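4.2 Matching stops across ferry and bus listings

The second part of the study looked at how well a booking site can join listings that come from separate carriers. We used the timetable feed from Pimport, a booking site that sells bus and ferry seats between Drindgate, Lemholm and the smaller ports. The feed held 2121 departures for the month of May. Each departure names a start stop and an end stop, but the carriers do not share a list of stop names. The ferry terminal at Lemholm, for one, is entered as "Lemholm Quay", "Lemholm F." and "Lemholm (boat)".

We first matched stops by name alone, after removing punctuation and common endings. We then matched them by name and map position together, with a limit on walking distance. Pairs that the two methods treated differently were checked by hand.

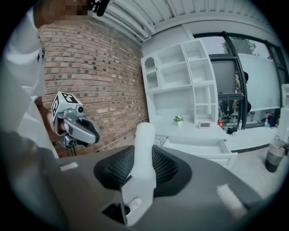 Halfdan Dalsgaard objected that walking distance is a poor test at a port, where two stops can lie close together on the map with a basin or a fenced yard between them. He asked that the walking route be used in place of the straight line, and that ferry stops be given a longer limit than bus stops. We made both changes before the final run. The results below are from that run only.

Name matching left 583 departures without a partner stop. Adding map position brought this down to 26. Most of the remaining cases were seasonal stops that had been entered with no position at all, and these can't be fixed on the booking side.

Figure 7. Drindgate, May.
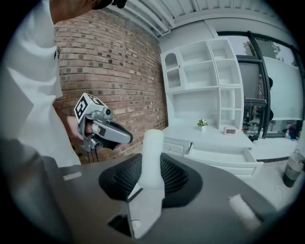
A wrong match costs more than a missed one. If a connection is missed by the search, the traveler sees fewer choices and may book a slower trip. If two stops are joined by mistake, the traveler may be sold a transfer that can't be made on foot. For this reason we kept the strict limit for late departures, when there is often no later bus to fall back on. The Lykkegaard night service was the only line where this removed a connection that travelers had been booking.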